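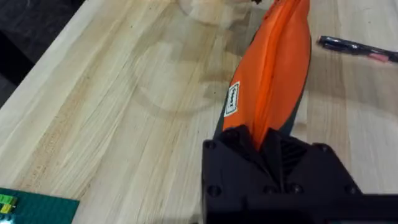 Big month for us at the Vurside shared workshop - the home-built arm we've been calling Granov can finally pick up soft things! Aarti Kaushik and I started on it last October at her kitchen table in Mirnden, and up to now it had only ever managed hard stuff like blocks and jar lids. Fabric was another matter (it slid out, or got flung, or just sat there looking squashed). So I was very pleased to see the gripper shut on that puffy orange thing, with the cloth bunched into a narrow pleat right where the two halves meet. That pleat is what we're after, as a good fold gives the fingers something to hang on to. The old fingers were too wide and only pressed the cloth flat.

The new housing is our sixth go at it, and Aarti drew it up over one very long weekend. The whole build has cost us £358 so far, and the motors ate most of that. I'd set aside a fair bit more, so I'm not grumbling, though I do wish I'd bought the better cable the first time round.

We've now logged 803 practice grabs, hard and soft together, and we'd like a lot more before we let it loose on folding tea towels. Next job is the wrist, which still has a wobble when it turns quickly - Aarti blames my bracket and I blame her screws.

If you fancy a look, we're on the Grimshaw side of the building most evenings from 6. Bring an old sock or a glove for it to try, and if you know anything about quiet motors, please come and talk to me!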